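작은 빵집이 할인 앱과 손잡으면 생기는 일, 짧게 이어서 씁니다.

동네 빵집 Zapata가 쿠폰 앱 Ikitz에 입점했습니다. 조건은 만 원짜리 빵 세트를 4천 원에 파는 것. 그 4천 원의 절반은 Ikitz 몫입니다. 산수를 잘하는 분들은 여기서 그만 읽으셔도 됩니다.

사장 Socorro Ccori 씨의 계산은 달랐습니다. "한 번 먹어 보면 다시 와요." 빵에 대한 믿음만큼은 저도 존경합니다.

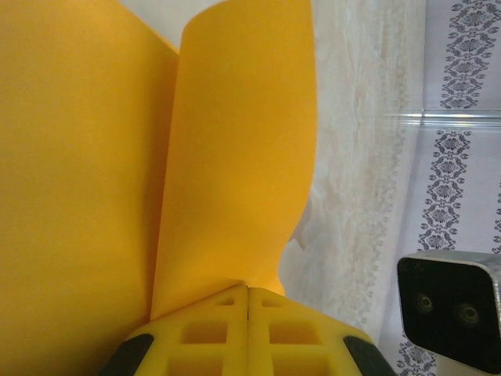 사진: Nayeli Ccori

쿠폰 첫날, 오전 11시에 세트가 동났습니다. 줄을 선 단골들은 제값 내고 살 빵이 없어서 길 건너 Stina로 갔고요. Stina는 홍보비를 한 푼도 안 썼습니다. 그달 최고의 마케팅이었죠.

저도 쿠폰을 썼습니다. 네, 저도 문제의 일부입니다. 크림빵 맛있더군요.

한 달 뒤 장부를 보니 쿠폰 손님 40명 중 제값으로 다시 온 사람은 2명. 그중 한 명은 우산을 찾으러 왔다가 미안해서 소금빵을 샀답니다. 앱 화면에는 '재방문 고객'으로 잡힙니다.

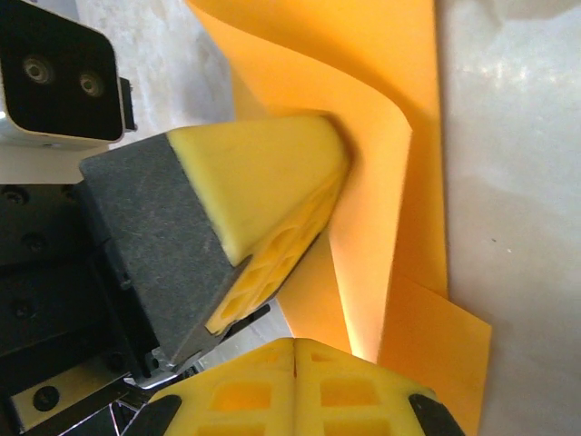 사진 제공: Bunine

Ikitz 담당자의 처방은 할인 폭을 30퍼센트로 줄이고 노출 광고를 사는 것이었습니다. 광고비는 별도. 병 주고 약 팔고 약값은 선불입니다.

Socorro 씨는 광고 대신 종이 도장 카드를 찍었습니다. 열 번 오면 식빵 하나. 딸 Nayeli 씨가 QR로 하자고 했다는데, 어머니가 도장을 이미 파 놓은 뒤였습니다.

할인을 하지 말자는 얘기는 아니고요, 계약서에 하루 판매 수량 상한은 꼭 넣으세요. 단골 몫은 따로 빼 두시고, 정산일도 확인하시고요. Zapata는 3월 쿠폰값을 5월에 받았습니다.

참고로 제 도장 카드는 지금 여섯 칸 찼습니다. 네 칸 남았어요.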